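Sorting out the bits drawer

I spent most of a December afternoon on the plumbing drawer in the utility room. It was overdue. When we moved to Plalcombe I tipped everything from the old garage into it, and it has stayed that way for two years.

Pipe fittings are the worst of it. I buy one for a job, find I need the next size up, and keep both. Senyo Kpodo gave me a bag of his leftovers when he finished his bathroom, so those went in as well.
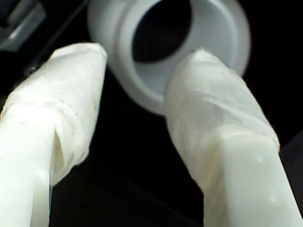 One of the white pipe fittings.

I keep the short round ones like this. The stepped lip inside the rim makes them easy to tell from plain tube when you're rummaging. Anything cracked went in the bin, along with a receipt from Tomaszewski for 587 that I can't match to any job.

I also gave up on keeping things in their original bags. They split, and then you have the bag and the bits to deal with.
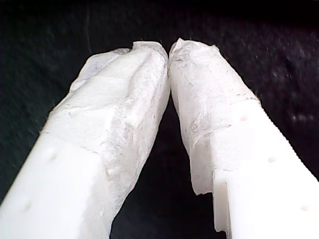 The tray

I'd been using old margarine tubs. They don't stack well and the lids go missing. A divided tray suits me better for the small stuff, as I can see all of it at once.

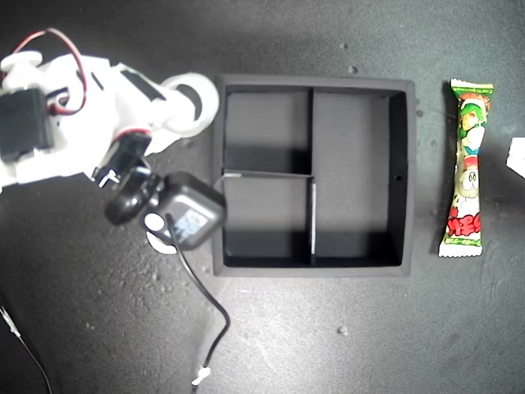
Square black tray, three compartments.

Fittings will go in the tall side on the right. Washers get the upper left and olives the lower left. Tape and sealant stay on the shelf. Next is the electrical drawer, probably after Christmas.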